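Ticket 2532: Stock sync drops records overnight
Opened by: Oddur Hviid, Prevamholm
Product: Zendo inventory, hosted
Status: Open (reopened by customer)
Priority: Normal, changed from Low

1 March 2019, first message

Every night the sync job pushes our stock list from the Prevamholm warehouse to the Skondiston office. It's supposed to send 3,000 rows. The log says "Completed, no errors" and the office gets 2,532. I don't see how a job can lose that many rows and still call itself completed. We've been on the same version since December and I haven't touched the settings.

Reply from Bundgaard Support

Thank you for reaching out. Please clear your browser cache, log in again and let us know if the issue persists.

Reply from Oddur Hviid

The job runs on your server at night with no browser open. I cleared the cache anyway so we can skip that step next time. Same result, 2,532 rows.

Reply from Bundgaard Support

We have looked into your account and believe the missing rows may contain special characters in the item name. Please remove these and run the job again.

Reply from Oddur Hviid

I doubt it. I pulled the missing rows and most have plain names like "bracket small" and "hose clamp". Meanwhile items with slashes and accents went through fine. What the missing ones do share is an item code of 19 characters. Everything that arrived has 18 or fewer. Is there a limit on that field? Your help page doesn't mention one.

I'm attaching the export, the job log and a picture.
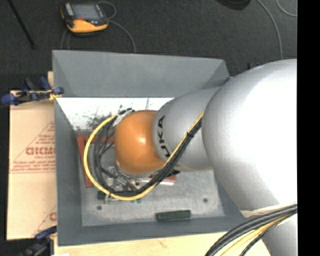

Attachment 3: KUKA arm over gray bin, yellow cable looped under the orange wrist

Reply from Bundgaard Support

Thank you for the attachments. The picture size is within the allowed range and should not affect the sync. We have passed your question about item codes to the product team. In the meantime we have restarted the sync service, which resolves this type of issue in most cases. We will now mark this ticket as solved.

Reply from Oddur Hviid

Reopening. I never asked about picture size, and the restart changed nothing.

I ran my own test. I copied one missing item, cut the last character off the code and left everything else alone. The short one showed up in Skondiston and the long one didn't. Did it again with a second item and got the same thing. That looks like a field limit to me, and I'd like someone to either confirm it or show me why it isn't.

I also want the log to stop saying "no errors" when rows are skipped. Shortening our codes is not a fix I'll accept, they're printed on the shelf labels.

Internal status update

Assigned to: Product team
Workaround: None
Next update: Pending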